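Looking After a White Table (and the Other Light Surfaces in Your Home)

I have had a white table of one sort or another for most of my grown-up life, and I love them dearly, and I will tell you right at the start that they show everything. Tea rings, pencil marks, the blue from a cheap dish towel, the orange shadow of last night's curry. My mother thought I was out of my mind when I brought the first one home. But a white table makes a dim room feel like morning, and once you have a few habits in place it really doesn't ask for more work than a brown one.

What follows is what I do at home, plus a few things I've picked up from readers who have written in over the years (thank you, all of you, and please keep the letters coming!).

The everyday wipe

Most of the trouble I hear about comes from wiping with a cloth that's already dirty. You go around and around, and what you are doing is spreading a very thin coat of yesterday's breakfast over the whole top. It dries, it looks fine, and in a month or so you notice the table has gone a sort of gray-yellow and you can't think why.

So I keep two cloths for the table and nothing else. One is damp, wrung out hard, with a single drop of dish soap. The other is dry. Damp first, then dry, working in long strokes from the far side toward yourself. They go in the wash with the towels, no fabric softener, which leaves a film.

I bought a set of microfiber cloths from Flerkano some time ago and they're still going. Old cotton T-shirts cut into squares work nearly as well, and I'd use those before I'd spend money. Just choose the pale ones. A red T-shirt on a white table is a lesson you only need once.

Tea, coffee and other rings

Fresh rings come up with the damp cloth. For one that has sat overnight, mix a spoonful of baking soda with enough water to make a soft paste, something like toothpaste, and lay it over the mark. Leave it for 20 minutes. Then wipe it off gently, without scrubbing, and rinse with clean water. If there's still a shadow, do it again the next evening. It's better to go twice and be gentle than once and be rough, especially on a shiny finish, where hard rubbing leaves a dull patch that bothers you more than the ring ever did.

Please don't use this on painted wood until you've tried it underneath, somewhere no one looks. Some paints are softer than you'd expect.

Turmeric

Oh, turmeric. I cook with it at least twice a week and I've made my peace with it. Wipe the spill right away, then dab with white vinegar on a pale cloth, then rinse. Whatever yellow is left will often fade if the spot gets daylight. I once dragged a side table under the kitchen window in July and left it there through the bright part of the day, and by supper I had to hunt for the stain. It won't help you in a dark apartment in winter, I'm sorry to say, but it's free to try.

Vinegar is fine on most hard, smooth tops. Keep it well away from marble and other natural stone, as it eats into the surface.

Ink and marker

Rubbing alcohol on a cotton ball, a very small amount, and dab. Turn the cotton often so that you're always touching the mark with a clean side. Deming Shen wrote to me about getting ballpoint off a desk, and his way was to draw over the ink with a dry-erase marker and wipe both off together while it was still wet. I tried it on a laundry marker stain and it took off most of it, and alcohol took the rest. Open a window, and don't do this near the stove.

Scuffs and gray streaks

Those long gray streaks that look like scratches are very often something else. A metal pan or the foot of a lamp has been dragged across and left a bit of itself behind. Run a fingernail over the streak. If you don't feel a groove, you can probably clean it off. A plain white pencil eraser is the first thing I reach for, and it does better than you'd think. After that, one of those melamine sponges, used wet and with hardly any pressure. They are really a very fine sandpaper, so they don't belong on anything glossy.

If your nail does catch, then it's a true scratch. On a painted table you can touch it up. I keep a little pot of Wallner white enamel in the cupboard and put it on with a toothpick, one thin line, let it dry, then another. Whites are never the same white, mind you. Take a photo of the table in daylight when you go to the store, or better, take the drawer front or a shelf if it comes off.

Edges and corners

Corners take the knocks, so look at them now and then. A chip that gets sealed early stays a chip. Left open, it lets water in, and the surface around it starts to lift. Clear nail polish will hold a small one for years. I'm fond of rounded corners myself, having had three toddlers and a narrow kitchen, and they are so much easier to wipe as well.

Underneath the edge is where sticky fingers go, and it's the place everyone misses. Once a month I sit on the floor with a bowl of warm soapy water and go all the way around. It's not glamorous! But I put the radio on, and it's done before the second song is over.

Stopping marks before they start

Felt pads under anything heavy that lives on the table. Buy the kind that you can sew or nail if the object allows it, since the sticky ones slide in warm weather and leave a smear of glue. (For the glue, a little cooking oil, left for a few minutes, then dish soap.)

Trivets for pots, always, even when you're sure it has cooled. I keep mine stacked right on the table, where I'll use them, and I've stopped feeling that they need to be put away. Cork is kind to the surface and costs very little. Thaddäus Zaugg sent me a lovely note about making his own from wine corks cut in half and tied with string, and he counted 43 corks in the biggest one. Mine came from a store and has no such history.

Check the underside of new bowls and vases, too. The unglazed ring on a piece of pottery can be as rough as a file. Rub it with fine wet sandpaper until it feels smooth to your thumb and your table will thank you.

And newspapers. If you spread them out for a messy job, put a sheet of plain brown paper below. Damp newsprint comes off on white, headlines and all.

When a table has gone yellow all over

First wash it properly, twice, with warm water and dish soap, changing the water in between. A good half of the yellow tables I've met were just dirty. If it's still yellow after that, the finish has probably aged, and cleaning won't bring it back. You can repaint, or you can put a nice cloth on it and get on with your life. I have done both. For repainting, sand lightly, wipe off every bit of dust, prime, and then be patient with your coats. Two thin ones look better than one thick one, and I leave the table alone for several days afterward, however much it's in the way.

A word on polish

I don't use spray polish on white tops. It builds up in layers and holds on to dust, and then you need something stronger to take it off. A neighbor gave me a bottle of Trodanov furniture cream that I like very much on the chairs, and on the chairs it stays.

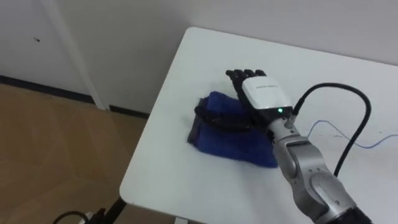

If you've already got years of polish on there, a cup of white vinegar in a bucket of warm water will start to cut through it (again, never on stone). Do a small section at a time and dry as you go. You may find it looks patchy halfway through, and that's no reason to panic. Keep on to the far end, have a cup of tea, and go over it once more with clean water. Then put a coaster under the tea.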